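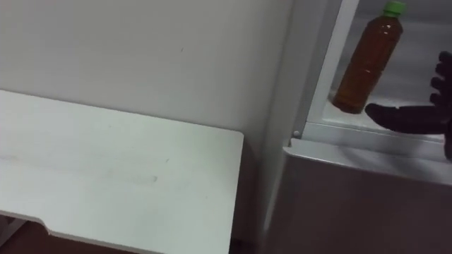

1. Background and Purpose

This report presents the work of the Shared Refreshment Corner project, completed as part of the course in Facilities and Workplace Studies. The corner is a small area in the Kusareo building, consisting of a white table and a refrigerator placed side by side along one wall. It serves the students and staff of the second floor.

The project was proposed in November, after several users reported that drinks were hard to find in the refrigerator and that the table was often taken up by items left there overnight. The department asked for a short study of how the corner was used and for a set of written rules that could be posted beside it.

2. Method

The study ran for 4 weeks. A one-page questionnaire was given to the 55 registered users of the floor, and 34 forms were returned. One form was left blank and was set aside, leaving 33 for review. The group also kept a written log of items left on the table at closing time.

The questionnaire asked where users normally placed a drink on arrival, how long it stayed there, and whether they had ever been unable to find it again. Space was given for comments. Two outside suppliers, Govico and Lynch, were asked for prices on shelf bins and labels. Only Lynch replied before the deadline.

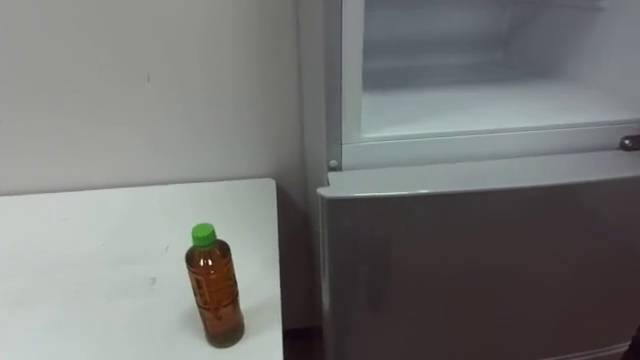
Reading time: 3 minutes

3. Findings on Use of the Table

Most users treated the table as a resting place between the door and the refrigerator. Bottled drinks were the most common item in the log, followed by lunch bags. A bottle standing near the front corner of the table, next to the open upper compartment, is within easy reach of the refrigerator, yet the log shows that many such bottles remained on the table until closing time.

Comments on the forms pointed to two causes. Users did not know which part of the refrigerator was open to everyone, and they were unsure whether unlabeled drinks would be thrown out. Several asked for a fixed cleaning day. The group also noted that the tabletop carries scuffs and smudges, and the comments included three requests for a washable mat.

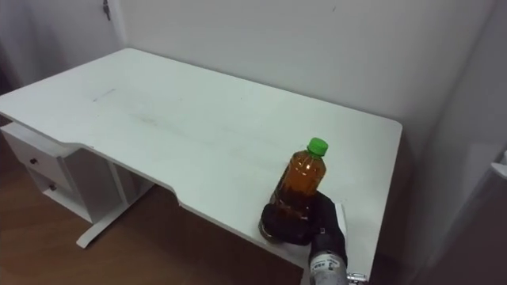 4. Labeling of Drinks

Labeling was the subject on which users disagreed most. Some wanted full names on every item, while others considered initials and a date to be enough. The group tested small paper tags, printed under the working name Siten, which hang around the neck of the bottle. On a bottle of the kind sold as tea, with a ridged shoulder and a bright green screw cap, a tag at the neck stays clear of the lower body, where the bottle is gripped. Tags fixed to the body were harder to read during handling and were dropped from the trial.

5. Proposed Rules

Drinks are to be placed in the upper compartment on arrival.
Every item must carry initials and a date.
The table is to be cleared at closing time.
Unlabeled items will be removed on the cleaning day.

6. Limits and Further Work

The questionnaire did not reach evening visitors, whose habits may differ from those of registered users. The price from Lynch covered labels only, and the cost of shelf bins remains to be confirmed. The group recommends that the log be continued for a further term, using the same form, and that the choice of cleaning day be put to the users of the floor.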